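25 November 2025

Clirkcombe samples, second go. Bottles came in from the borehole late morning, labels half rubbed off again, had to match them against Fadwa's sheet. 2 with no time written on. Must get the drivers to use pencil not biro.

Conductivity on the tap end reads 1266, well up on the spring source, which gave 176. Rinsed the probe and did it again, same. So the hard water complaints from the village are fair enough and it's not the old meter playing up like I said last week. Sorry Fadwa.

Kettle scale from the Berrada house scraped and bagged, fizzes nicely in vinegar. Left the rest on the top shelf, do NOT chuck it.
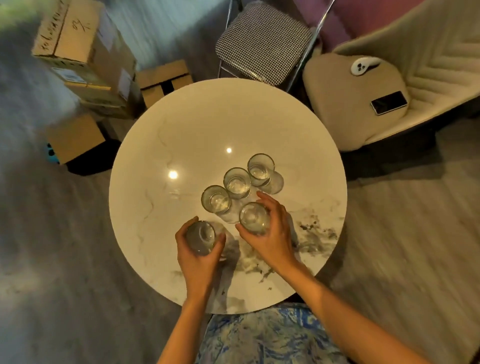 Taste is the other half of it. People up at Trurnonow say theirs is "flat" and the Clirkcombe lot say "chalky", and neither word helps me much. Fadwa Fawzy wants a proper scale with written descriptions, I'd be happy with better/worse/same. We'll argue it out before the February round. Either way water has to sit in the room overnight first, cold hides evrything.

Urkov filter: third cartridge fitted, flow poor from the start. Think the seal is in upside down. Took it out, put it back, dripped on my shoe. Leave till I've found the leaflet.

To do
- reorder pH 7 buffer, nearly out
- ring Trurnonow about access to the lower tank
- copy the readings into the shared sheet (not done for 3 visits, my fault)
- new marker pens, waterproof ones this time
- ask Fadwa where the spare bottle caps whent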